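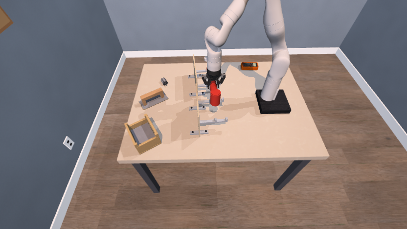
Simulated practice, real claims: a second look at Jia

Readers have been asking for our take on Jia, the training method out of Pestton that got passed around so much in July. The pitch is easy to like. You take a handful of tabletop tasks in simulation, let a planner work out solutions, shuffle the objects, and train a single policy on everything that succeeds. The write-up says the policy then copes with layouts it has never met, and that it does so without any human demonstrations. We read the report twice, ran the released code on our own machines for most of a month, and came away less excited than the people who forwarded it to us.

Start with the headline number. Jia was trained on 2131 successful runs across 14 tasks. That's a small set by current standards, and the authors make a lot of it. What they say much less about is how many runs were thrown away to get there. The planner discards any attempt that drops an object, hits a limit or times out, and the discard rate shows up only in a footnote to the appendix, for one task. If you're selling data efficiency, the cost of the data you didn't keep belongs in the main table.

Then there's the word "unseen." In the report, an unseen layout is one where the objects have been moved or swapped for others from the same asset library. The room stays simple, the lighting stays soft, and a cylinder is a cylinder. Domenica Wyss, who handled our rerun, put it this way: "They changed the seating plan and called it a different restaurant." She did find that the policy holds up well when things are moved a short distance. Push the shuffle further, so that the thing to be grasped ends up close to something tall, and the success rate falls quickly. The curve in the report stops just before that happens.

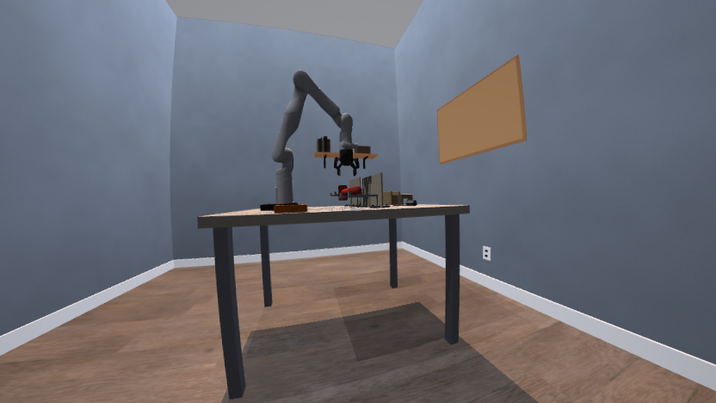 Clearance is where we'd like to see much more work. Reaching for something on open tabletop is a solved problem in most simulators, and a method paper gains little by solving it again. Getting a gripper in beside a shelf or a rack is harder, and it's the kind of case that separates a policy that has learned about space from one that has learned a set of favorite paths. Jia's tests include some of these arrangements, but the scores are averaged in with the easy ones, so you can't tell what the policy does when it has to go the long way round. We split them out in our own rerun. On the open layouts we matched the published results closely. On the crowded ones we didn't get near the average, and two of the three random seeds we tried gave very different answers from each other.

Three seeds is too few to hang anybody with, and we'll say so before someone writes in. The report itself used five, though, and printed only the best.

The comparison also bothers us. Jia is measured against Tunness, which is older and was built for a single arm with a fixed base in a known spot. Tunness was run with its default settings. Jia was tuned on each task. A baseline that gets an afternoon of attention will usually lose to a method that gets a year, and the gap tells you mostly about the afternoon. Imogen Lockwood at Fosar gave Tunness a proper tuning pass over the same tasks and told us the gap shrank by more than half. She hasn't published that, so treat it as a strong hint and wait for the numbers.

None of this makes Jia a bad piece of work. The code ran the first time, which earns a lot of goodwill around here, and the task generator is useful all by itself. We've already borrowed it for something else. The idea of filtering planner runs before training is sound, even if it isn't new — people have been doing versions of it for years under duller names.

What we can't find anywhere is hardware. Every result in the report comes from the simulator, including the section titled "Toward deployment," which contains no deployment. Contact and friction are handled with default values throughout, and grasping is precisely where those values matter. A cylinder that sits nicely between simulated fingers may slide out of real ones, and nothing in the report lets you guess how often.

The authors say a longer version is coming, with per-task scores and the missing discard rates. Wyss has kept our rerun scripts in the shared folder, along with the layouts where the policy struggled, and anyone who wants to try other seeds before then is welcome to them. Write to the newsletter address and put Jia in the subject line.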